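Arlow Household Arm Set-up Guide
Section 2: Planning and Budgeting Before You Order

Read this section before you fill in the Fluvura order form. Accessories left off the first order ship separately and are charged full freight.

1. List the rooms and jobs. Write down each surface the arms will work over, such as beds, floors and cabinets. Bedding needs more reach than most buyers allow for.

2. Measure the floor. Leave 26 inches of clear width beside each bed. Check cord routes at the same time.

NOTE: Compare your own rooms with these before choosing a base. 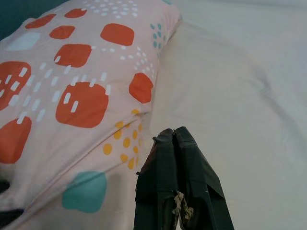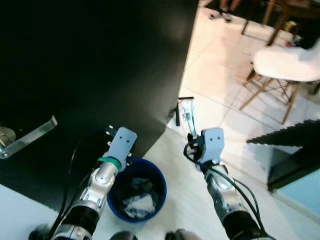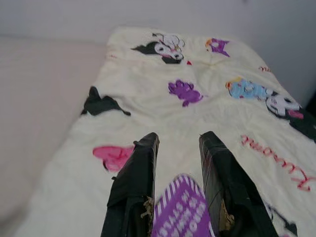
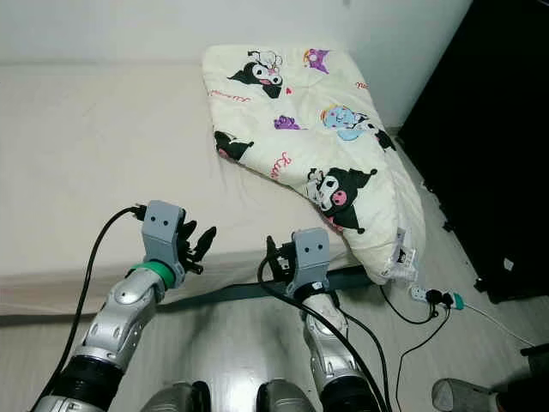 3. Choose one arm or two. Single-arm kits handle small items. For pillows, blankets and sheets, budget for 2 arms and the matching cable set.

4. Budget for finger covers. Finger wrap is a wear item. Order the 50-piece pack (part 631) if the arms will run daily. Replace any cover that is torn or peeling.

5. Plan the power. Allow one wall outlet for the base and one for the charger.

CAUTION: Keep power strips and loose cords out of the travel path. Do not run the base over a cord.

6. Add service. The Šimko plan covers joints and cables. It does not cover finger wrap or damage from liquids.

7. Enter the totals on the Plarkeditz worksheet and keep a copy with your order number.

Prices are reviewed each June.
Revised 09/04/2023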